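2021-09-17, Sokwood bench notes, appliance corner

Okay, microwave day! The little Midea is on the white table and I went through it properly before anyone from Draltmont starts sending food trials over. I've been heating my lunch in the old Janssen for so long that I had to relearn where everything is (no dial on this one, all buttons). 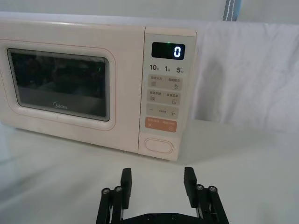
The lunch list for the Driltumard visit stands at 73 bowls over two days, so I want the heating routine written down and taped to the wall by then. My draft: bowl in the middle of the plate, lid off, one minute, stir, another minute if it needs it. I still don't love the soup bowls. They're 208 mm across at the rim and I'd be happier with something smaller, but we own 60 of them and I lost that argument back in June.

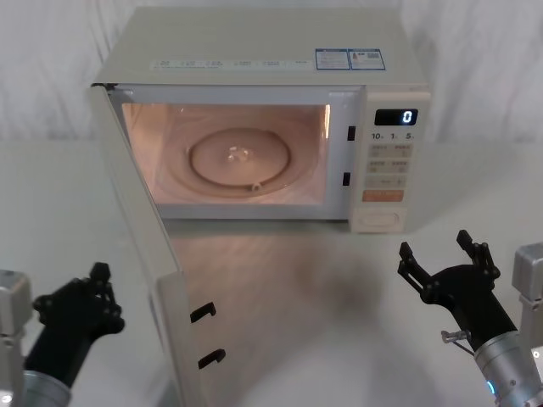

Cleaning is the other thing I keep meaning to write up. Lift the glass plate out first, wash it in the sink, then wipe the floor of the oven and the ring with a damp cloth (no scouring pads please, I mean it). Dry the plate before it goes back, and give it a little turn by hand to check it's sitting right.
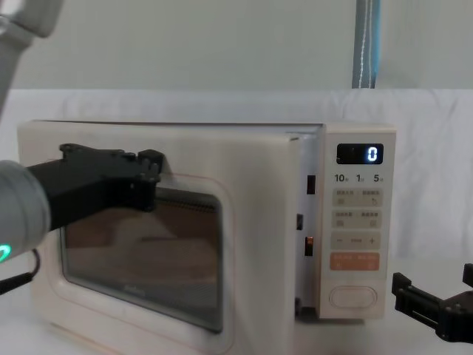 Door habits next, and this goes for me too. Push until it's properly shut, then press start. With the dark gap still showing down beside the control panel, it isn't closed, so give it another push. I'm putting that on the wall sheet in big letters.

Still to do: find the translated button list, buy more cloths, ask about smaller bowls again!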